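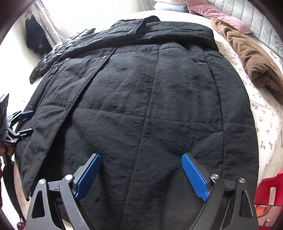
4. What the members wrote to one another

We come now to the comment sheets themselves, which are the part of the Fothergill Postal Portfolio that we have most enjoyed reading and that earlier writers on amateur photography have mostly left in their folders. The rules of the portfolio were set out in the previous section, but it may help to repeat the main one. Each member put a single print in the box, wrote a few lines on every print already there, and posted the whole thing on to the next name on the list. By the time the box came home, a print had gathered a long tail of remarks in different inks and with different degrees of patience.

The Samberg local studies library holds 681 of these sheets. They were catalogued properly for the first time in February 2024, and we are grateful to the library staff for letting us work at the big table by the window while that was still going on. Two of us read every sheet separately and marked each remark as being chiefly to do with exposure, with arrangement, with printing, or with the subject itself. Where we disagreed we talked it over, sometimes at more length than the remark deserved, and Soon-im Gil settled the ones that were left. There is a fair amount of overlap between the four headings. A member who complained that a churchyard was 'all soot' might have meant the exposure or the printing, and quite possibly didn't know which himself.

4.1 The trouble with dark things

Exposure was the heading that filled up first, and within it one worry comes round again and again: what to do about a subject that is very dark and has to stay dark, but not so dark that it turns into a hole in the print. Members brought up black dogs, coal lorries, a grandmother's best dress, the inside of a bell tower and (in one run of sheets that we became very fond of) a family of rooks. The advice given was usually sound. A simple reflected-light meter pointed at something black will ask for more exposure than the photographer wants, and the black comes out as a middling grey; if there is a good deal of white close by, the meter may be pulled the other way, and the creases and seams disappear. Anybody who has tried to take a picture of dark clothing on light bedding, of the kind seen in Figure 3, will know how much depends on where the meter is looking. The members' answer was nearly always to take a reading from the palm of the hand, open up a little, and then trust it.

What interests us is less the advice than the way it was handed over. Very few members gave it as a rule. They told a story about a print of their own that had gone wrong, often one that had been round in an earlier box and that the others would remember, and they let the rule come out at the end of the story. 'You will recall my chimney sweep,' one sheet begins, and then goes on for most of a page. The chimney sweep is mentioned by other members for years afterwards, and he becomes a sort of shorthand - to 'do a sweep' was to lose the shadows through being too careful of the sky. 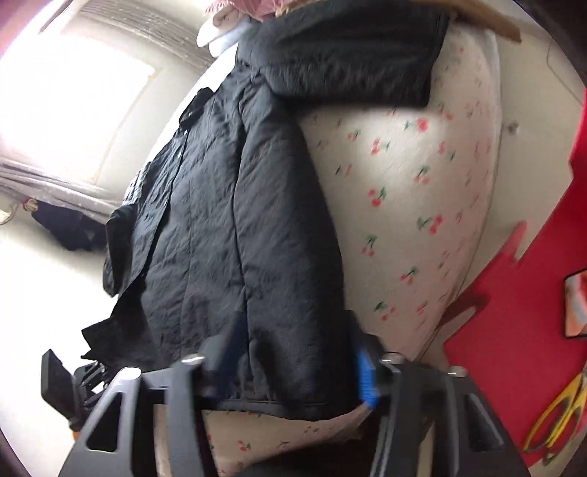
4.2 Borrowed lessons

Some of the members were also readers of Brinberg, the monthly for amateur photographers, and a smaller group had taken the Lusora correspondence course. It would be natural to suppose that the portfolio simply passed on what these had taught, and we went into the reading half expecting to find just that. The picture is a good deal more mixed. Lusora terms do turn up, most of all in the remarks on arrangement, where 'leading line' and 'resting place for the eye' are used with some confidence. In the remarks on exposure and printing, though, members tended to set the course notes against what they had found in their own kitchens and box rooms, and when the two didn't agree they went with the kitchen.

There is a lovely exchange on this point in a box that went out one July. A newer member had followed the course notes on paper grades to the letter and was plainly put out that her print of a harbour wall had come back with so many remarks about its flatness. Her neighbour on the list, who must have been posting boxes to her for some time, wrote that the notes were right and the print was flat, and that both things could be borne. He then described his own safelight, how far it hung from the tray, and how he had fogged a whole packet of paper by moving it closer to read a letter. She tried his distance. The same negative was printed again for the next box, and the remarks on it are much kinder, although one member preferred the first.

We don't want to make too much of single exchanges, charming as they are. Taken together, however, the sheets do suggest that members treated printed teaching as a place to begin and each other as the people who would tell them how it had gone. Earlier accounts of the magazines have tended to measure their influence by sales or by the number of letters they received. Neither would have caught the harbour wall.

4.3 Manners and length

A word should be said about tone, as it bears on how far the sheets can be taken at face value. The portfolio's rules asked that remarks be 'useful and civil', and on the whole they were, to the point where a reader has to learn the local weather. 'A brave attempt' is not praise. 'I should like to see this again' is very high praise, and 'I have nothing to add to the above' may be laziness, agreement or a quarrel carried over from an earlier box. We marked such phrases separately and left them out of the counts given in the next section.

Length was limited too. No remark was supposed to run past 200 words, a rule that was broken cheerfully by the same handful of members in box after box and now and then pointed out by the rest. We had thought of leaving these longer remarks out as well, on the grounds that they would weigh too heavily. In the end we kept them, and counted each as one remark however far it wandered, as they hold nearly all the evidence we have of how members set up their darkrooms at home - which taps froze, whose children had to be kept off the landing, and how long one could reasonably have the use of a bath.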